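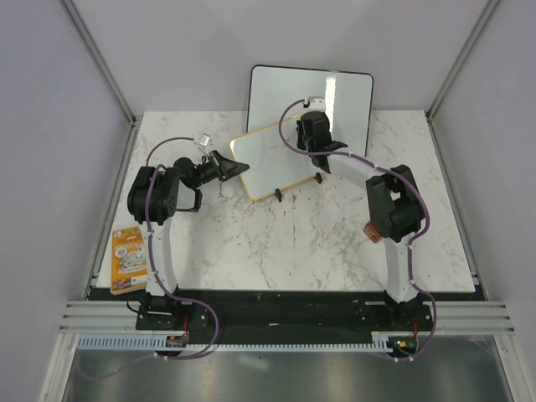
Why did the right arm drop out in the middle of a run?
The supply to its servo chain sagged whenever the shoulder and the gripper worked hard together, and the gripper servo, last on the chain, reset itself and stopped answering.

2 February 2018

Whiteboard wiping, two arms. Carrying on from the fault Wai-kit logged in January. Writing this up in one go because the notes are on three bits of paper and one of them has tea on it.

What happened. Run 113, second pass on the small board. Right gripper went limp, the other joints on that side held position, left arm carried on with its stroke as if all was well. The controller kept sending positions to the right gripper and got nothing back. No alarm. I hit the stop when I saw the left arm still moving. No damage to either arm. The left gripper pushed the board back a little on its feet before it stopped.

The left arm carrying on is the part that bothers me most. See further down.

First guess was the connector at the wrist. It has been unplugged and replugged more than anything else on the rig. Faustine swapped the cable for a new one out of the Dotach bag and we ran again. Same fault after 20 minutes or so. Put the old cable back, no difference, so the cable is fine and has gone back in use.

Second guess was heat. Servo temperature in the log was nothing special at the time of the dropout, lower than the left side in fact. Dropped that idea.

Then went through the log properly. The fault record gives a count of missed replies per servo. Left chain: none. Right chain: 1259, every one of them from the gripper, and all after the first reset. Before the reset it answered every time. A bad connection ought to give odd misses here and there beforehand, so this looked like power.

Put the meter on the far end of the right chain and had Wai-kit run the wipe by hand from the keyboard, slowly, then at normal speed. Slow: steady. Normal: the voltage dips each time the arm changes direction with the gripper closed hard. Fitted the scope to catch it and the dip goes below what the servo will put up with. The left chain dips too but stays above the line.

Why right and not left: the right supply lead is the one we made longer when the Surkex box moved to the other end of the bench. Thinner wire, as it was what we had. That one is down to me. I did not write it down at the time, so Wai-kit lost most of a day on the software before we looked at the lead.

Done today:
Replaced the right supply lead with thicker wire, same as left, and cut it to length.
Added a second power feed at the gripper end of the right chain.
Gripper closing force limit brought down from 1000 to 500 in the settings file, both sides. The old value was the default and far more than holding an eraser needs.
Checked every screw terminal on both boards. One on the right was loose, tightened. May have been making things worse, can't say.

Ran the wipe at normal speed for an hour after this. No resets, no missed replies. The dip is still there on the scope but well clear of the limit. Did not try it at the old force setting with the new lead, so we don't know which of the changes did the most. Faustine wants to know and she is right, but not today.

Now the other matter. Each arm has its own loop and its own idea of whether things are healthy. If one side loses a servo the other side is not told. With a whiteboard between them that costs us a shove. With somebody's hand in there to fetch the eraser it would be worse. Until it is changed:

Nobody reaches in while either arm is powered, even if one of them looks dead. A limp gripper does not mean the rest of the arm is off.
Someone stays within reach of the stop for the whole run.
Stop first, then look at the screen. I did it the other way round for a second or two.

Wai-kit is writing a check that halts both arms if any servo misses five replies in a row — five is a guess, we will see if it trips for no reason. To be tested by pulling the gripper plug on purpose, each side in turn, board out of the way.

Still to do:
Log supply voltage along with everything else.
Label the leads with wire size.
Ask Ostent if the servos can be set to report a reset after they come back.
Repeat the run at force 1000 with the new lead, for Faustine.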